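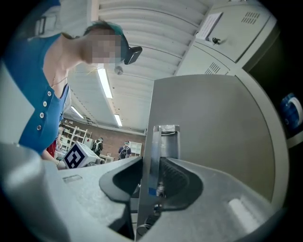
해외힙합 게시판 > 잡담/추천

제목: Wuditz 입문하려는데 Ulleo 원반이랑 리믹스반 중에 뭐부터 들어야 할까요
작성자: 밤식빵테두리
작성일: 2022년 1월 17일
조회 1,357

안녕하세요, 눈팅만 하다가 처음으로 글을 써 봅니다. 저는 원래 힙합을 깊게 듣는 사람은 아니고요, 학교 다닐 때 언니 시디장에서 몰래 꺼내 듣던 정도가 전부였는데 작년 가을부터 출퇴근 시간이 길어지면서 이것저것 찾아 듣게 됐어요. 그러다가 누가 만든 플레이리스트에서 Wuditz의 노래를 하나 들었는데, 버스에서 내릴 정류장을 지나칠 뻔했지 뭐예요. Tane Lowther라는 분 목소리가 너무 좋더라고요. 랩을 한다기보다 옆자리에서 옛날얘기를 들려주는 것 같은 느낌? 가사는 반도 못 알아들었는데 그래도 좋았어요.

그래서 앨범을 제대로 사서 들어보자 마음을 먹고 찾아봤더니 Ulleo가 두 가지가 있더라고요. 처음 나온 원반이 있고, Cameron Pearce라는 분이 손본 리믹스반이 있고요. 곡 목록은 거의 같은데 순서가 좀 다르고 길이도 다르고... 어떤 분은 원반이 진짜라고 하시고 어떤 분은 리믹스반이 완성판이라고 하셔서 초보는 그저 혼란스럽습니다. 둘 다 살 형편은 안 되고(이번 달에 보일러를 고쳤어요 ㅠㅠ) 하나만 먼저 들인다면 뭐가 좋을까요? 그리고 팀이 어떻게 시작됐는지도 아시는 분 계시면 조금만 풀어 주세요. 영어로 된 글은 읽다가 자꾸 졸아서요.

댓글 14

카세트B면
어서 오세요! 이 게시판에서 Wuditz 얘기가 다시 올라오다니 제가 다 반갑네요. 예전에는 관련 글이 꽤 있었는데 요새는 뜸했거든요.

저는 무조건 원반이요. Ulleo 원반은 Mawuli Agyeman이 자기 방에서 거의 다 만들었다고 알려져 있는데, 그 먹먹한 드럼이 이 앨범의 절반입니다. 첫 곡에서 하이햇이 한쪽으로 쏠려 있는 것도 그렇고, 세 번째 곡 중간에 의자 끄는 소리 같은 게 그대로 들어가 있는 것도 그렇고, 한번 정들면 그게 없는 버전은 못 듣겠더라고요. 리믹스반에서는 그런 걸 싹 지워 버렸어요. 소리는 깨끗하지만 저는 남의 집 같아서 손이 안 갑니다.

팀 얘기도 조금 해 드리자면, Tane Lowther랑 Mawuli Agyeman은 Wedisville에서 같은 학교를 다녔어요. Lowther가 사촌 형한테 물려받은 테이프를 학교에 가져와서 돌려 듣다가 둘이 친해졌고, 처음에는 남의 비트에 가사만 바꿔 부르는 수준이었답니다. Ebony Tawhiri는 나중에 들어왔고요. 원래 합창단에서 노래하던 분이라 후렴이 괜히 좋은 게 아니에요.

라디에이터
저는 반대 의견 하나 남기고 갑니다 ㅎㅎ 입문이면 리믹스반이 맞다고 봐요. 카세트B면님 말씀은 다 이해하는데, 그 먹먹한 드럼에 정이 들려면 시간이 좀 걸리잖아요. 글쓴님은 버스에서 들으신다면서요. 버스에서 원반 들으면 저음이 엔진 소리에 다 묻혀서 Lowther 목소리만 둥둥 떠다닙니다. 제가 해 봐서 알아요. 통근 버스만 9년째 타고 있습니다.

Cameron Pearce가 욕을 많이 먹었지만 보컬을 앞으로 끌어낸 건 정말 잘한 일이라고 생각합니다. 특히 Ebony Tawhiri 파트요. 원반에서는 코러스가 뒤에서 웅얼거리는 정도였는데 리믹스반을 듣고서야 이 사람이 이렇게 노래를 잘했구나 했어요. 저희 어머니도 부엌에서 듣다가 누구냐고 물어보셨습니다.

카세트B면
아니 그 웅얼거리는 게 좋은 건데요 ㅠㅠ 뒤에 있으니까 귀를 기울이게 되고, 그러다 마지막 곡에서 혼자 딱 나올 때 소름이 돋는 거지요. 처음부터 앞에 세워 놓으면 마지막 곡이 그냥 또 한 곡이 돼 버려요. 게다가 리믹스반은 순서까지 바꿔서 그 곡이 중간에 가 있잖아요. 저는 이건 아직도 용서가 안 됩니다.

라디에이터
순서 바꾼 건 저도 편 못 들겠습니다. 그건 인정.

옥상화분
두 분 싸우시는 거 오랜만에 보니 정겹네요. 예전 Wuditz 내한설 돌았을 때도 두 분이 이러셨던 것 같은데요.

제가 가지고 있는 원반 속지에 보면 녹음이 전부 Faulkner에서 된 걸로 적혀 있어요. Mawuli Agyeman이 방에서 만든 건 비트 초안이고, 목소리는 Faulkner에 가서 Warrick Partington이 받았습니다. 그러니까 방에서 거의 다 만들었다는 얘기는 조금 부풀려진 것 같아요. 속지 감사 인사에 스튜디오 난로 고쳐 줘서 고맙다는 말도 있는데 저는 그 문장을 참 좋아합니다. 겨울에 녹음했나 봐요.

카세트B면
앗 그런가요. 제 속지는 이사하면서 잃어버려서 옛날 인터뷰만 기억하고 있었어요. 그 인터뷰에서는 분명히 방에서 다 했다고 했는데... 뭐 Agyeman 입장에서는 비트가 전부였을 수도 있겠지요. 고쳐 주셔서 감사합니다.

밤식빵테두리 (글쓴이)
와 이렇게 빨리 답을 주실 줄 몰랐어요! 점심 먹고 들어왔다가 깜짝 놀랐네요. 속지에 난로 얘기가 있다니 갑자기 실물이 너무 갖고 싶어졌어요. 그런데 혹시 원반은 지금도 구할 수 있나요? 제가 찾은 데는 다 품절이더라고요.

옥상화분
새 물건은 어려우실 거예요. 중고는 가끔 나오는데 값이 들쭉날쭉합니다. 저는 몇 년 전에 동네 중고 음반점에서 29달러 스티커가 그대로 붙은 수입반을 건졌는데, 주인아저씨가 뭔지 모르시고 재즈 칸에 꽂아 두셨더라고요. 표지만 보면 그럴 만도 해요. 그러니 힙합 칸만 보지 마시고 옆 칸도 꼭 뒤져 보세요.

수요없는공급
2월에 원반이 다시 찍혀 나온다는 얘기가 있던데 아직 모르시나요? Faulkner 쪽 소식지에 짧게 실렸다고 들었습니다. 저도 직접 본 건 아니고 해외 팬 모임에서 건너 들은 거라 너무 믿지는 마시고요. 만약에 나온다면 굳이 지금 비싸게 중고를 사실 필요는 없지 않을까 싶어서 적어 둡니다.

라디에이터
그 얘기 작년에도 있지 않았나요? 재작년에도 있었던 것 같고... 저는 나오면 믿겠습니다.

수요없는공급
작년에 돌던 건 LP 얘기였고 이번에는 시디입니다. 저도 작년에 속은 사람이라 그 마음은 압니다만 이번에는 조금 기대하고 있어요. 기대하는 건 돈이 안 드니까요.

늦은밤믹스
지나가다가 길게 한마디 보탭니다. 제가 보기에는 글쓴님이 플레이리스트에서 들으셨다는 그 노래가 어느 버전이었는지가 먼저인 것 같아요. 그 노래가 좋아서 시작하신 거니까 같은 쪽 앨범을 사셔야 실망을 안 하시지요. 저는 옛날에 라디오에서 들은 노래가 좋아서 앨범을 샀더니 라디오에서 튼 게 다른 버전이었던 적이 있는데, 그때의 허탈함이란! 결국 그 앨범은 동생 줬습니다. 노래 시작할 때 드럼이 바로 나오면 원반이고, 피아노가 잠깐 먼저 나오면 리믹스반일 가능성이 높습니다.

그리고 팀 역사 궁금해하셨으니 덧붙이자면, Ulleo가 나오기 전에 공연장에서 손으로 팔던 테이프가 있어요. 딱 69개만 만들었다고 하고요, Wedisville에 있는 체육관에서 공연 끝나고 Ebony Tawhiri가 직접 팔았다네요. 거기 실린 곡 중에 3곡이 나중에 Ulleo로 옮겨 갔습니다. 누가 음원으로 떠서 올려 둔 걸 들어 봤는데 음질은 솔직히 힘들지만 Lowther 목소리가 아직 앳돼서 귀여워요. 박자도 한 번 놓치는데 관객들이 같이 웃는 소리가 들립니다.

카세트B면
늦은밤믹스님 그 테이프 음원 저도 들었어요! 박자 놓치는 부분 저도 제일 좋아합니다. 근데 그 테이프 비트는 Agyeman이 아니라 다른 사람이 만들었다는 얘기도 있던데 혹시 아시나요?

늦은밤믹스
그건 저도 정확히는 몰라요. 크레디트가 따로 없어서요. 드럼 소리만 들으면 Agyeman 같기도 한데, 그 시절에는 다들 비슷한 기계를 썼을 테니 귀만 믿기도 어렵고요. 옥상화분님 속지에 혹시 테이프에서 옮겨 온 곡 작곡자가 따로 적혀 있을까요?

밤식빵테두리 (글쓴이)
다들 너무 감사해요. 방금 다시 들어 봤는데요, 피아노가 먼저 나옵니다! 그러면 제가 반한 건 리믹스반이었네요. 카세트B면님 죄송해요 ㅠㅠ 일단 리믹스반을 주문하고, 2월에 정말 원반이 다시 나오면 그때 보일러 값을 핑계로 미뤄 둔 용돈을 풀어 보려고요. 라디에이터님 말씀대로 버스에서 들어 보고, 주말에는 집에서 크게 틀어 놓고 설거지하면서도 들어 볼게요. 마지막 곡이 어느 곡인지 알려 주시면 그 곡은 제가 순서를 바꿔서 맨 뒤로 보내고 듣겠습니다!

카세트B면
죄송하실 게 뭐가 있어요 ㅎㅎ 리믹스반으로는 여섯 번째 곡입니다. 맨 뒤로 보내고 들으신다니 벌써 제 편이 되신 것 같은데요. 다 들으시면 꼭 후기 남겨 주세요, 짧아도 좋고 길면 더 좋습니다.

옥상화분
퇴근하고 속지를 꺼내 봤습니다. 작곡은 전부 팀 이름으로만 적혀 있네요. 개인 이름은 Warrick Partington이 녹음 담당으로 한 줄 있고, 나머지는 감사 인사예요. 글씨가 하도 작아서 돋보기까지 꺼냈는데 도움이 못 돼서 아쉽습니다. 내일 밝을 때 한 번 더 보고 뭐가 있으면 다시 댓글 달게요.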